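Plendo Club Arm: Set-up Guide for Members
Section 6: The washing-up task

By now you should have the arm bolted down, the joints homed and the wrist camera showing a picture on the laptop. If any of that is still giving you trouble, please go back to Section 4 and take your time over it - the washing-up task is great fun, but it is a messy place to find out that a joint was never homed.

Sawsan Srour first set this task for the Grivstead beginners' group, and it has stayed in the club programme ever since. Everyone knows what a clean bowl looks like, so you can judge your own work without a score sheet.

Before you start

You will need the large pink tray, one bowl, a two-layer kitchen sponge, green washing-up liquid, a jug of water and a couple of old towels. Fold one towel and lay it between the tray and the laptop, and keep the other one on your shoulder, where you will be glad of it.

CAUTION: The gripper fingers may get wet. The wrist joint, the camera and the cable plugs may not. Never fill the tray, and stop the arm straight away if you see water running up past the fingers.

Setting out

1. Put the tray on the table inside the taped outline and press down on the rim to check that it doesn't rock.

2. Stand the bowl inside the tray, over to the right, leaving yourself some open floor on the left for resting the sponge.

3. Wet the sponge, squeeze it out well and add a small squirt of liquid. Beginners nearly always use too much, and then the bowl skates about as soon as the arm leans on it.

4. Open the gripper, offer up the sponge by hand and close the fingers at the slow setting. Keep your own fingers well back from the tips while they close.

5. Load the Ogola practice file and set the grip value to 400. If the sponge slips, go up in small steps, but don't go past 501 or the motor will start to complain. 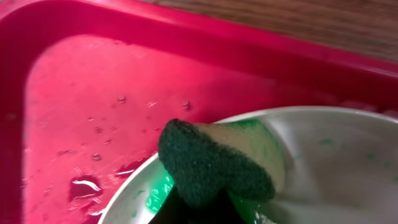
6. Lower the arm until the sponge gives a little against the inside of the bowl, then stop and save that height. You want it squashed, though only slightly - think of how you would press it with your own hand on a good plate.

7. Drive the sponge slowly along the inner wall, lift it clear, and come back to your saved height. Repeat until your partner is happy, then swap seats.

Note: Bright ceiling lights can make wet plastic glare badly on the camera view. Turn the tray a little, or switch off the lamp nearest the bench, before you go hunting through the exposure menu.

If the arm stops and shows error 3889, it has met more resistance than it likes. Press the red button, lift the arm by hand, and have a look for a bowl that has wedged itself against the rim. Clear the error only when the arm is free.

Packing away

Take the sponge out of the gripper, dry both fingers with a towel and leave them open overnight. Empty the tray in the sink in the corridor, please, and hand your saved file to Ladan Mousavi before you go home.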